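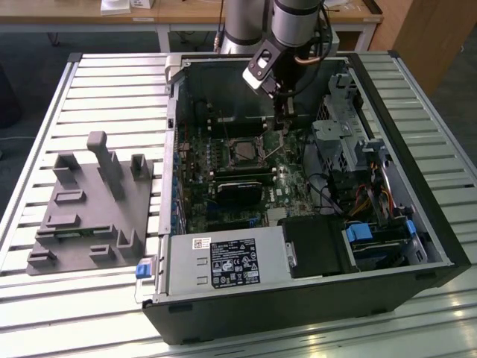

We use cookies to remember your settings. Accept | Manage

Where Do Old Computers Go? My Term Project
by Cauã Bezerra
3/31/26

Print this page | E-mail this page

My mom has a closet with three dead computers in it, and that closet is pretty much how I picked my topic. I wanted to know what people in Nurnora do with a desktop once they stop using it. I figured the answer would be "throw it out" and I'd be done in a week (ha).

I started with a survey. I put 400 paper forms in mailboxes along the bus line and got way fewer back than I'd hoped, so please don't treat my results as science. Still, one answer kept coming up: "it's in the basement." People hang on to these things for years! When I asked why, most of them wrote something about photos or tax papers still being on the drive. One man wrote "I paid 1000 dollars for it" and underlined it so hard the pen went through.

Next I read up on what's inside. A desktop has steel, aluminum, copper, a bit of gold on the contacts and a lot of plastic. The circuit boards are the tricky part, with valuable metals and nasty ones sitting right next to each other, so they shouldn't go in the regular trash. 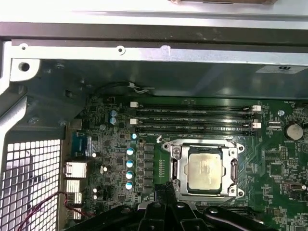

The part I liked best was visiting Cosum, the secondhand store on Bakilana Street. They take old desktops for free, wipe the drives and sell whatever still runs. I'd been picturing a big pile of junk - it was more like a library, with everything on shelves and tagged. The woman at the counter told me memory and power supplies sell fast, and old cases hardly sell at all. She also said people nearly always forget a disc in the tray.

The county drop-off in Drevunum was less fun. It's a 4 mile walk from the last bus stop, and the sign with the hours had fallen over. If I had no car and a heavy tower to get rid of, I'd leave it in the basement too.

So my suggestion is a pickup day in June, when people are cleaning out anyway, with a table where somebody wipes your drive while you watch. I think the drive thing matters more than the driving thing. My teacher wants me to add a cost estimate, and I'm still working on that. Mom's closet is down to two, by the way.

Comments (3)

basementguy: Guilty. Mine has been under the stairs since my daughter was in middle school.

Lou T.: Does Cosum take monitors too? Nice report!

marigold22: The sign in Drevunum is still down, I was there last week.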